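그릇을 사는 사람과 그릇을 꺼내 쓰는 사람은 다른 사람이다. 우리 집은 둘 다 나라서 문제가 된다. 오늘은 그릇 이야기를 길게 하겠습니다. 관심 없는 분은 뮤트를.

발단은 이사다. 2020-06-18 저녁에 계약서에 도장을 찍고 돌아와 찬장을 열었는데, 신문지 값이 먼저 걱정됐다. 이 집 그릇을 다 싸려면 종이신문을 구독해야 한다. 요즘 누가 종이신문을 보냐고 물으신다면, 이사 가는 사람이 봅니다.

엄마한테 전화해서 그릇 쌀 신문지 있냐고 했더니 "그릇을 왜 싸, 버려" 하셨다. 그 그릇의 절반은 엄마가 주신 것이다. 그 얘기를 했더니 그건 싸라고 하셨다.

엄마가 주신 그릇의 특징. 금테가 있어서 전자레인지에 못 돌린다. 무겁다. 꽃이 있다. 꽃 옆에 또 꽃이 있다. 그리고 절대 안 깨진다. 내가 고른 건 싱크대에 조금만 세게 내려놓아도 이가 나가는데 저 꽃들은 나보다 오래 살 것 같다.

혼수라는 제도를 거치지 않고도 찬장이 찰 수 있다는 걸 삼십 대에 배웠다. 답례품, 사은품, 누가 이사 가면서 두고 간 것, 도자기 체험에서 만든 것. 도자기 체험에서 만든 건 특히 곤란하다. 쓸모는 없는데 내 지문이 찍혀 있다. 버리면 증거가 남을 것 같다.

집들이 선물로 받은 6인용 세트도 있다. 우리 집에는 의자가 두 개다. 네 명은 서서 드시라는 뜻인지.

한때는 나도 체계라는 걸 세워보려고 했다. Verero라는 정리 앱을 깔았다. 가진 물건을 하나씩 등록하면 앱이 "이 물건은 마지막으로 언제 쓰셨나요?" 하고 묻는다. 부엌까지 등록하고 나니 434개가 나왔다. 그 숫자를 보고 앱을 지웠다. 물건을 줄이기 시작한 기념으로 일단 앱을 줄인 셈이다.

지우기 전에 앱이 보낸 마지막 알림: "버터나이프 17개, 정말 모두 필요하신가요?" 버터를 안 먹는다. 나도 궁금하다.

같은 회사에 다니던 Nilmini Uddin 씨가 그때 해준 조언이 있다. 접시는 세트로 보지 말고 손이 가는 순서로 보라고. 제일 위에 있는 게 제일 좋아하는 그릇이고 제일 밑에 있는 게 제일 비싼 그릇이라고 했다. 집에 와서 확인해 보니 맞았다. 제일 밑에는 Marikar 접시가 있었고 가격 스티커가 아직 붙어 있었다.

Marikar 얘기를 안 할 수가 없다. 작년 11월 세일 때 문 열기도 전에 가서 줄을 섰다. 앞사람이 캠핑 의자를 가져왔길래 속으로 비웃었는데 한 시간쯤 지나니까 그분이 제일 똑똑한 사람이었다. 들어가서는 남들이 집는 걸 따라 집었다. 집에 와서 풀어보니 소스 그릇이었다. 우리 집은 소스를 병째로 놓고 먹는다.

영수증을 보니 할인율이 17퍼센트. 추운 날 길에 서 있던 내 인건비를 빼면 정가보다 비싸게 샀다. 이런 계산은 꼭 환불 기간이 끝난 다음에 된다.

색 이야기. 몇 년 전까지는 모두가 흰 그릇이었다. 그다음에는 갑자기 모두가 어두운 그릇으로 갔다. 카페가 먼저 갔고, 우리 집이 2년 늦게 따라갔다. 우리 집은 원래 유행이 끝났다는 공지를 받고 출발한다.

어두운 무광 접시의 장점: 계란프라이가 작품이 된다. 단점: 계란프라이를 먹고 난 다음에도 작품이 남는다. 포크 자국, 물 자국, 빵가루, 먼지, 어제의 기억. 흰 그릇은 김칫국물만 조심하면 됐는데 얘는 공기도 조심해야 된다.

설거지를 해도 티가 안 나고 안 해도 티가 나는 그릇이 세상에 있다. 매장 조명 아래서는 아무도 그 얘기를 안 해줬다. 매장 직원은 "손이 자주 가실 거예요" 했는데 과연 그랬다. 닦으러 자주 간다.

그래도 플레이팅이 된다는 말에는 약하다. 편의점 만두 네 개를 옮겨 담고 가운데를 비워두면 식당 같다. 가운데를 비운 이유는 만두가 네 개라서다. 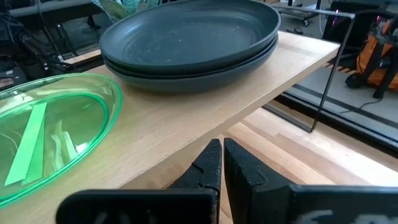 짙은 회색 접시 세 장. 맨 위 장의 저 희끗한 것들은 무늬로 쳐주시기 바랍니다.

마음에 드는 점은 겹쳐놨을 때다. 어두운 그릇은 포개놓으면 갑자기 살림 잘하는 집 같다. 한 장씩 꺼내면 그냥 우리 집이다.

그래서 오픈 선반이라는 것에 대해서도 할 말이 있다. 문 달린 찬장은 사람을 믿어주는 가구고, 문 없는 선반은 사람을 시험하는 가구다. 잡지에는 Stutik 선반 위에 컵 하나, 접시 몇 장, 유칼립투스 한 가지가 있다. 그 집은 라면을 어디에 두는지 궁금하다. 참치캔은? 명절에 받은 식용유는?

내 추측으로는 잡지 밖에 문 달린 찬장이 하나 더 있다.

플라스틱에 대한 입장도 밝히고 가겠다. 도자기를 좋아하는 사람들은 플라스틱을 없는 셈 치는데, 실제로 매일 일하는 건 걔들이다. 마늘을 담고, 콩나물을 담고, 뭘 담을지 모를 때 일단 그것도 담는다. 월급으로 치면 그릇장에서 제일 많이 받아야 한다. 깨지지도 않고 불평도 없고 색깔만 좀 시끄럽다.

버릴 그릇을 정하는 중인데 기준이 자꾸 바뀐다. 처음엔 "1년 안 쓴 것". 그랬더니 남는 게 밥그릇이었다. 다음엔 "이가 나간 것". 그랬더니 좋아하는 것부터 나갔다. 지금은 "엄마가 와서 안 찾을 것"으로 하고 있다. 엄마는 다 찾으신다.

중고로 팔아보려고도 했다. Colon 머그 한 쌍을 올렸더니 첫 문의가 "하나만도 파시나요"였다. 그래서 하나만 팔았다. 이제 짝 없는 머그가 하나 생겼고 이건 아무도 안 산다. 나는 왜 한 쌍을 팔아서 머그 하나를 새로 얻은 기분인가.

그 머그로 지금 보리차를 마시고 있다. 손잡이가 편하다. 팔지 말걸 그랬다.

이사업체에서는 그릇은 따로 표시해 달라고 한다. 그래서 상자마다 "깨짐 주의"라고 썼는데, 쓰다 보니 엄마 꽃접시 상자에는 뭐라고 써야 할지 모르겠다. 그건 이사업체 분들 발이 주의해야 하는 상자다.

새집 부엌은 지금보다 작다. 계약할 때는 아담하다고 생각했다. 상자를 쌓아놓고 보니 아담이 아니라 그냥 작은 거였다. 부동산 사장님은 "살림 없으신 분한테 딱"이라고 하셨고 나는 고개를 끄덕였다. 왜 끄덕였지.

여러분 집에서 제일 오래된 그릇은 뭔가요. 우리 집은 출처를 모르는 스텐 대접이다. 산 기억도 받은 기억도 없는데 집을 옮길 때마다 먼저 와 있다. 이번에도 상자에 안 넣어볼 생각이다.

추가) 댓글로 버터나이프 나눔 문의 주신 분, 됩니다. 전부 가져가시는 조건입니다. 신문지 있으시면 몇 장 들고 와주세요.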